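Toko Plaza Pack - outdoor simulation scene for delivery and patrol robots

License: 2098 per year, or try it free for 60 days
Made by Brirnent

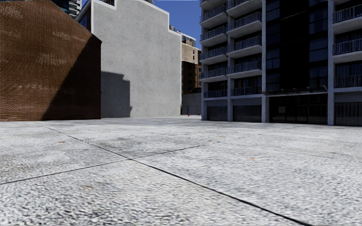
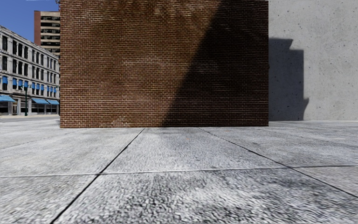
Brick, concrete and big pale paving slabs, with hard sun and shadow on the walls.

Written by the product lead, Toko scenes, Brirnent

If you're pricing out an outdoor robot, please put the simulator in the budget before the wheels! I say this as somebody who did it the other way around and spent a whole May trying to talk my boss into more money.

Toko Plaza is the pack I'd start with. It's open ground with slab joints running across it at angles, a blank brick wall with a big diagonal shadow, and buildings around that for your cameras to chew on. I like it for planning because you can try a cheap sensor set and a pricey one in the same spot (and argue about it afterward with the logs open).

One license covers 5 seats. Extra seats can be added any time, and we bill them for the months you have left. It loads in Wada 2 and up - if you're still on the first version, do that upgrade first and budget a day for it.

Planning a bigger site? The Polport pack uses the same license, so you can swap between the two without buying again. Quotes for purchasing departments go out by email, usually the same afternoon. Send us your seat count and a billing address.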